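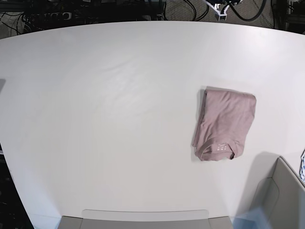 Folding T-shirts: the questions we keep getting

Does folding really make any difference?

Less than the books say. A T-shirt that was creased going into the drawer will be creased coming out, however clever the parcel. What folding does do is let you see what you own. If you only have four T-shirts, put them on a shelf and go and do something nicer.

Which method do you use?

The dull one. Lay the shirt out, bring one side in, bring the other side in, fold the length in half and then again if the drawer is shallow. Snædís Oddsson, who started these pages, spent most of March trying the alternatives and came back to it.

What about the two-second fold?

It exists and it does work, on a fairly stiff shirt, after a lot of practice. We tried it on soft cotton and got a nice shape perhaps half the time. Anyone folding 48 shirts for a market stall might get their practice back. For a household wash I can't see it.

Do I need a table?

You need something flat that you can reach across. A bed is too soft and the cloth drags on the duvet. A plain, smooth table is the best thing we've used, and an ironing board is the worst, being narrower than most shirts.

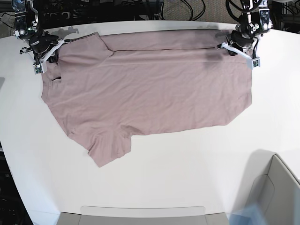 Should the shirt face up or down?

Face down if you want the front showing at the end. If it's a plain shirt, please yourself. Some people lay it sideways so that the hem is at one hand and the collar at the other, and I've come round to that for wide shirts. You do the long fold away from you or towards you and don't have to lean.

Where do the sleeves go?

Flat on top of the side you've just turned in. They don't need a special pleat. The bit that causes trouble is the underarm, where the cloth bunches, so pull that out before you fold over it. You will feel the lump later if you don't.

Is a folding board worth buying?

Lorne Fehr lent us his Mudance, the hinged sort with flaps. All the shirts came out the same width, I'll give it that. They also took longer, and the board then had to live somewhere. The box promises 2000 folds. We stopped well short and have no opinion on the hinges.

And the scented drawer papers from Caldeira?

They smell pleasant. The claim that they "relax creases" is one I'd like to see somebody prove.

Can I smooth wrinkles out by hand?

The soft ones, partly. Run your palm from the middle towards the hem and the sides, and tug the hem straight. Anything sharp needs an iron. Glória Correia says a good shake first does as much as the smoothing, and I haven't been able to show that she's wrong. 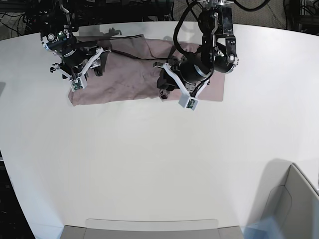
Mauve T-shirt cloth on the white table, with the creases still in the middle.

Roll or fold?

For a suitcase, roll if you like. The space saved is smaller than people make out. Aníbal Peixoto packed the same bag both ways for us and the zip closed both times.

My pile always leans. Why?

The collar end is thicker. Turn every other shirt round.

Do you sell anything?

No. Questions to Aksel Þorgeirsson at the Cerkness address, mornings only.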